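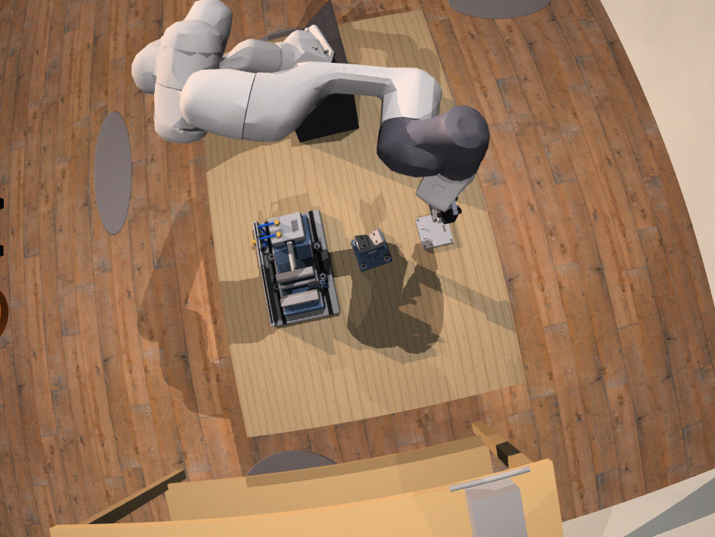

Karthik Selvanayagam wrote in to say that recoating a wood floor is a waste of a weekend, and that if the finish looks bad enough to bother you, it's bad enough to sand. I used to hear the same thing from flooring salesmen, so I'm suspicious of it. He is right about some floors. He is wrong about most of the ones I've been asked to look at, and the rest of this page is how to tell which kind you have before you spend anything.

How to Recoat a Wood Floor Without Sanding It

Posted January 19, 2019

A recoat means scuffing up the old finish and putting a fresh layer on top. You never reach bare wood. It fixes dullness and fine scratches. It does not fix gray boards, pet stains, dents, cupping, or a color you've stopped liking, whatever the back of the bottle says. In Arkville I was quoted $2,600 to sand and refinish a living room and hallway. I recoated it myself, and it still looks decent. Decent is the word. Anybody promising "like new" from a recoat is selling something.

Step 1. Find out what's on the floor

Don't go by what the last owner told you. Pick a spot in a closet and try these.

Put down a few drops of water in a worn area and leave them ten minutes. If they bead, there is still finish there. If the wood darkens, the finish is gone in that spot and a recoat will leave a blotch. One small spot by the back door you can maybe live with. A whole traffic lane, no. That floor gets sanded, and Karthik wins.

Rub a hidden area with a white rag dampened with mineral spirits. Yellow or brown on the rag usually means wax, though it can be plain dirt, so clean the area first and rub again. Wax is bad news. Polyurethane won't stick to it, and I have never seen a "wax remover" get all of it out of the seams between boards. I know it says it will.

Look at the edges of the boards. A small bevel on each one often points to a factory finish. Many of those are very hard, and ordinary scuffing barely marks them. Some can be recoated with a bonding product. Call the flooring maker and ask, and get the name of the product in writing.

Step 2. Do a test patch

Most guides put this near the end as a nice idea. I'd put it ahead of buying anything except one small can. Clean two patches, each the size of a dinner plate, one in the closet and one somewhere that gets mopped a lot. Scuff them, wipe them, coat them, and let them dry overnight. Then scrape the edge of a coin across each patch. If the new finish comes up in flakes or curls, there is something on your floor that it won't stick to.

The patch in the mopped area matters more. The usual culprit is a shine product, the acrylic kind you squeeze out and spread with a mop. Heather Skinner told me she had never used one, and then we found half a bottle under her sink that she'd taken for soap. Read your labels.

Step 3. Clean, and then clean again

Move everything out. Vacuum with a brush head. Go over the floor with a cleaner made for finished wood, using a damp mop, never a dripping one. Change the water when it turns gray. Do it again the next day. I don't use vinegar, oil soap, or a steam mop. Oil soap can leave a film, and steam pushes moisture into the joints.

Step 4. Scuff

For a small room, a pole sander with a 150-grit screen will do, along with a tired pair of arms. For anything bigger, rent a floor buffer and a maroon pad with a 150-grit strip or screen. Practice in the middle of the room with the handle near your waist. Raise it a little and the machine goes one way, lower it and it goes the other. Do the edges and corners by hand.

What you want is an even, dull haze with no shiny patches left. Shine a flashlight low across the boards to check. Shiny patches are where the new coat will peel. If you see bare wood or the color starts to change, stop. You've gone too far there.

Wear a dust mask. If the house is old and you don't know what the finish is, have it tested for lead before you scuff anything.

Step 5. Get the dust up

Vacuum twice, in two directions. Wipe with a microfiber cloth barely damp with water, and let the floor dry completely. Skip the sticky tack cloths if you're using a water-based finish, as some of them leave a residue. Turn off the forced-air heat or the fan while you coat.

Step 6. Coat

I use water-based polyurethane in satin. Gloss shows every mistake. Stir it, don't shake it. Plan your way out of the room first. Cut in the edges with a brush a few feet at a time, then pull the finish along the length of the boards with a T-bar or a synthetic pad, always keeping a wet edge. Don't go back over a spot that has started to set. That missed streak you're staring at will look worse once you've fiddled with it.

One coat is often enough. If you want a second, follow the can on timing and on whether to scuff in between.

As for brands, I tried a pricey one called Skamasero that was supposed to hide scratches by itself. It hid them about as well as the cheap stuff did. Tveit spread more easily and smelled less. That's one floor and one person's opinion, and I paid for both cans.

Step 7. Stay off it

"Dry in two hours" on the label means dry to a light touch. I wait a full day before walking on it in socks, three days before furniture with felt pads, and two weeks before rugs. If the can gives longer times, go with the can. I put a rug down early one August and got a faint waffle pattern that never came out.

What about the polish-on restorers?

Jiltitz and similar products get recommended a lot, mostly by people who used them last week. They do make a floor shine. They also scuff fast, they build up, and they can ruin your chances of a proper recoat later. If you're renting and moving out in the spring, fine, check with your landlord and go ahead. On a floor you own, do the test patch first and decide after that.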